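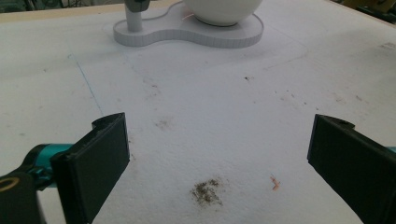
Lista de verificação da célula de manipulação – bancada 6

Unidade de Dendton, área de ensaios da Viltton
Periodicidade: mensal, e sempre após a substituição de dedos, almofadas ou tampo
Referência interna: ficha 2215
Período a que respeita o presente registo: outubro

1. Âmbito

A presente lista aplica-se à garra manual de dois dedos, à superfície de trabalho e à zona envolvente da bancada 6. Não abrange o posto de carregamento nem o armário de rede, que são objeto de ficha própria. As classificações admitidas são: conforme, conforme com observação, não conforme e não aplicável. Qualquer item classificado como não conforme determina a suspensão da utilização da bancada até nova verificação.

2. Garra e dedos

2.1 Fixação dos dedos ao corpo da garra
Classificação: conforme.
Comentário: parafusos verificados com chave dinamométrica, sem folga percetível nos dois lados.

2.2 Estado das almofadas de contacto
Classificação: conforme com observação.
Comentário: desgaste ligeiro na almofada direita, dentro do limite admitido. A substituição fica programada para a próxima intervenção. Devem ser montadas almofadas do mesmo lote nos dois dedos, ainda que apenas uma se encontre gasta.

2.3 Paralelismo dos dedos em posição fechada
Classificação: conforme.
Comentário: medição efetuada com calibre de lâminas, na ponta e na base. O valor foi inscrito na folha anexa.

2.4 Articulações e curso de abertura
Classificação: conforme.
Comentário: curso completo sem prisão nem ruído anómalo. Efetuaram-se 112 ciclos de abertura e fecho, conforme o procedimento em vigor. Não foi aplicado lubrificante; o fabricante das articulações, Mapplebeck, não o prevê para este modelo.

2.5 Cablagem e conectores
Classificação: conforme.
Comentário: abraçadeira junto ao punho reposicionada durante a verificação. O cabo deixou de roçar no corpo da garra.

3. Superfície de trabalho
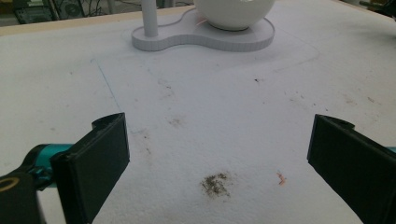 3.1 Limpeza do tampo
Classificação: conforme com observação.
Comentário: a limpeza do tampo faz parte da preparação de cada sessão e não deve ser deixada para a verificação mensal. Os resíduos soltos podem aderir às almofadas e alterar o atrito na preensão, além de introduzirem marcas que o sistema de visão interpreta como objetos. Encontra-se nestas condições a mancha de resíduo em pó, de tom castanho-acinzentado, entre os dois dedos, bem como o pequeno fragmento alaranjado à sua direita. Ambos devem ser removidos por aspiração antes da passagem do pano, de modo a não espalhar o pó. As manchas mais ténues serão tratadas em seguida com pano de microfibra e produto neutro. Não é permitido o uso de solventes.

3.2 Linhas de referência
Classificação: conforme com observação.
Comentário: as linhas traçadas no tampo são finas e, em parte, pouco contrastadas. O contorno arredondado junto ao objeto branco de base em forma de oito deve ser preservado durante a limpeza. Caso fique ilegível, será retraçado com o gabarito Kenden, nunca à mão livre. Recomenda-se que as linhas sem uso corrente sejam apagadas na mesma ocasião – a coexistência de marcações antigas e atuais já deu origem a erros de colocação.

3.3 Nivelamento
Classificação: conforme.
Comentário: verificado com nível de bolha nos quatro cantos e ao centro.

3.4 Estabilidade dos objetos de ensaio
Classificação: conforme.
Comentário: os objetos com partes salientes ou esféricas devem assentar com toda a base no tampo. Confirmar a ausência de grãos sob a base antes de cada série.

4. Zona envolvente

4.1 Equipamentos e cabos atrás da bancada
Classificação: conforme com observação.
Comentário: cabos emaranhados junto ao equipamento com grelha de ventilação. Não interferem com o movimento da garra, mas dificultam a identificação em caso de avaria. Devem ser separados e etiquetados nas duas extremidades. A grelha deve permanecer desobstruída.

4.2 Remate do bordo posterior
Classificação: conforme.
Comentário: régua de madeira firme, sem farpas.

4.3 Iluminação
Classificação: conforme.
Comentário: leitura efetuada ao nível do tampo, cerca de 7 por cento abaixo da anterior. Repetir após a limpeza dos difusores.

4.4 Paragem de emergência e sinalética
Classificação: conforme.
Comentário: botão ensaiado com corte efetivo da alimentação.

5. Ações a realizar

Aspirar e limpar o tampo – antes da próxima sessão.
Rever as linhas de referência com o gabarito – após a limpeza.
Substituir as almofadas dos dois dedos – próxima intervenção programada.
Separar e etiquetar os cabos – até à verificação mensal seguinte.

6. Resultado

Bancada apta para utilização, condicionada à realização da primeira ação. A ficha preenchida é arquivada no posto e enviada em cópia ao serviço de manutenção de Dendton.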